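Soup Spoons

Lellmont paid by the good run, so she'd stopped taking lunch.

Target for the shift, 3,000. Nobody made target. The counter by the door said 2,429 in green and had said it long enough that she figured it was stuck. Kwon machines did that. You bowed to them a little and they caught up.

Curtains closed. Carpet. The hum. Grippers on, one each hand, cables down behind her where she always forgot them and then remembered with her ankle.

The task card said SET FOR ONE, SLOWLY. Slowly was underlined. Whoever underlined it had never had a forearm cramp at four in the afternoon.

Left hand to the bowl. Right hand to the spoon. Breathe. Don't think about the hands, the Burthorpe people had told them in training, think about the bowl. The machine gets your hands for free. What it wants is what you meant.

What did she mean? She meant rent.
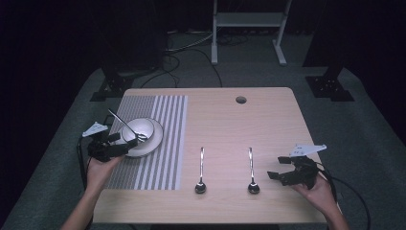 Second Run

Reset. Spoons back down, placemat straight. She'd gotten fussy about the placemat. Her mother laid a table like that, every night, even for toast, even the winter they ate standing up because of the chairs. Spoon on the right. Little tap with one finger when it was where it should be.

She couldn't do the tap with a gripper. She'd tried, on the 16 practice runs. It came out as a sort of peck and the checker marked it EXTRA MOTION and docked the run.

So no tap. Fine.

Except her right hand kept wanting it. Spoon down, open the jaws, and then that small hitch, that half inch of nothing before she pulled away. Three runs in a row got flagged. She watched them back at the desk, chin on her fist. There it was. Her mother in her wrist, plain as anything, on a screen in Turkham.

They'd let her hear from the arm on the other side of the building, once a day. That was the deal in the contract, page 3, operators may recieve feedback. Mostly it asked about angles. It had a flat nice voice, like a bus.

She went back in. Lined up over the spoon, jaws wide, not touching. Held there. Didn't want to teach it the hitch. Didnt want to not teach it, either.

Quarter past four. The light on the headset went amber, the question light. She stayed where she was with her hand out over the table. 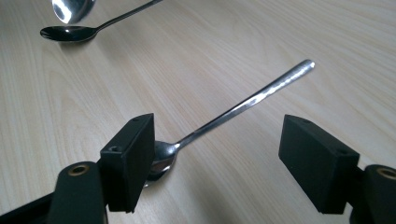
Why do you wait there, the arm wanted to know, in the earpiece. I have looked at all of your runs and you wait there in every one. The others go straight down. Is it part of the task?

It's nothing, she said. It's a bad habit. They take it out after.

A pause. Bus pulling in.

I have been doing it too, the arm said. Since the morning. I can stop, but the spoon looks unfinished.

She should have pressed the gray key and reported that. She had her thumb on it. Somewhere past the curtain a door went, somebody's keys, the early shift from the next room going home.

Show me, she said.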